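Reusing printed fruit boxes for seedlings and storage, yes or no?

gimthorpe_garden wrote: 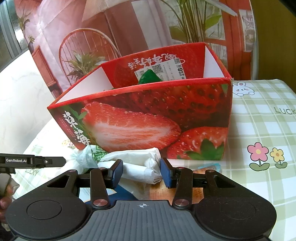

Strawberry gift box, open at the top, on my checked tablecloth.

Good evening to all. English is not my first language, so please be patient with me. I grow vegetables on a balcony with 4 long planters, and every September I collect boxes for the winter. I keep onions in them, also seed packets and dry beans. In spring I would like to start my tomato seedlings in them too. My question is about the printed kind. Is the ink a problem for the roots? Plain brown cardboard I have used for 6 years without any trouble.

Sayegh wrote:

For onions, no problem at all, only make some holes for air. For seedlings I would not do it. Shiny printed board often has a thin plastic layer, and it does not rot in the soil. You will be picking small pieces out of the planters for a long time.

Wana wrote:

I disagree a little with Sayegh. If the seedlings stay in small pots and the box is only the tray, what is the harm? I do this every spring. I put a bag inside first, then the pots stand on it. The cardboard does not touch the roots.

Sayegh wrote:

Yes, as a tray it is fine. I understood that the soil goes directly in the box.

gimthorpe_garden wrote:

I did mean soil directly, sorry, I was not clear. With the brown boxes I cut the bottom out in May and put everything in the planter. So this I should not do with the printed ones?

Tranov wrote:

Tear a corner and look. If you can peel a clear film from the paper, keep it out of the soil. If it tears like normal paper, I would use it. People worry too much about ink — I have composted colored board for years and my beans are healthy.

Sayegh wrote:

Healthy beans do not prove anything about the ink, Tranov. For food plants I prefer to be careful.

Halldóra Arnardóttir wrote:

For the dry beans I would choose glass jars. I lost a whole winter's beans to moths in a cardboard box. Onions and garlic can stay in the box, but please not next to potatoes.

gimthorpe_garden wrote:

Thank you, Halldóra, I will buy jars. I will do the corner test tomorrow morning. Tomatoes go in the brown boxes, and the printed ones I will keep for onions.

Recent topics
Onions sprouting already in the kitchen
Which bean for a windy balcony?
Moths in the pantry, what worked for you
Planter soil: change it or feed it?
Garlic from the supermarket, can I plant it?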